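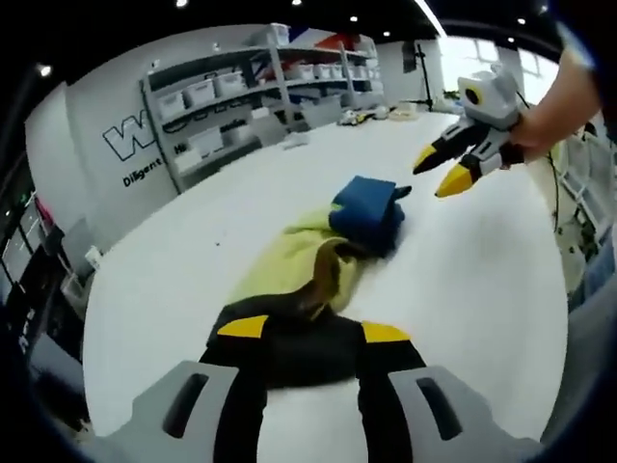 Dark, yellow-green, blue, in a line across the table. From "The Shirt."

Esperanza Obi had been married to the shirt for six years, and to Martin for slightly less.

It had come with him, along with a soup pot and a box of cables for machines he no longer owned. His mother had bought it at a street market in Drolden from a man named Halász, who told her it was the last one. Esperanza had no trouble believing this. What she doubted was that there had ever been a second to last.

The shirt was put together out of panels. One was a dark charcoal gray, one was the yellow-green of a pear you would put back, and one was royal blue, and then somebody at the factory had looked at all that and added a brown collar. Martin called it his good shirt. He had worn it to their housewarming and to the closing on the house, where the lawyer addressed every remark to the wall behind him.

Now he was moving to Gollamby for work, ahead of her, with one suitcase, and she had offered to pack it. She was good at packing. She also wanted to be alone with the shirt.

"You'll put in the good one," he said from the hallway. He was on hold with the moving company and had been since lunch.

"I'm putting in everything on the list."

"Is it on the list?"

She looked at the list. It was in his handwriting, and the shirt was at the top of it, underlined, above socks and above his passport.

"It's here," she said.

The plan had been simple when she thought of it, at two in the morning. There was a donation bin outside the Huso market, and the bin did not ask questions. She would go out for bread. Later, in Gollamby, he would unpack and call her, and she would say well, that's odd, and they would be sad about it together over the phone for a minute or so.

The trouble was that she folded things before she gave them away. Her mother had raised her to, on the principle that strangers would judge. So she laid it on the white table and tried to fold it, and the shirt would not be folded.

She started with the gray, which slid over the yellow-green and took the shoulder with it. She pulled the blue down flat. The collar came around to the wrong side. She shook the whole thing out and began again, and got a shape like a map put away by someone in a moving car.
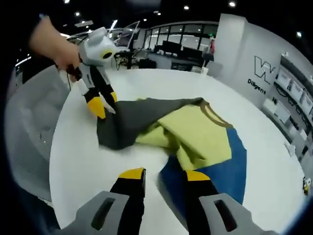
"Do you need a hand?" Martin said.

"No."

"You have to start with the blue."

She had been folding laundry for most of her adult life and did not care to be told where to start. She started with the gray again. Then she went at it from the collar, and then by a method she had seen on television that involved pinching two spots and crossing your arms, and which left her holding the shirt by the armpits like a toddler.

Martin came in with the phone against his ear. It was playing a waltz. With his free hand he turned the shirt over, tucked the blue under, flipped the yellow-green across it, and there it was, a neat square with the brown collar on top.

"My mother showed me," he said. "Halász showed her. I think that's why she bought it." He listened to the phone. "They say I'm number fifty-two."

"In line?"

"It was a hundred and forty-six before lunch. We're flying."

He wandered back out to the hall with his waltz. Esperanza stood there for a while. Then she unfolded the shirt and tried it his way, blue first. It took her three tries, and on the third it came out square, or close to it.

She put it in the suitcase, under the socks.

Then she went out for bread, and took the box of cables with her.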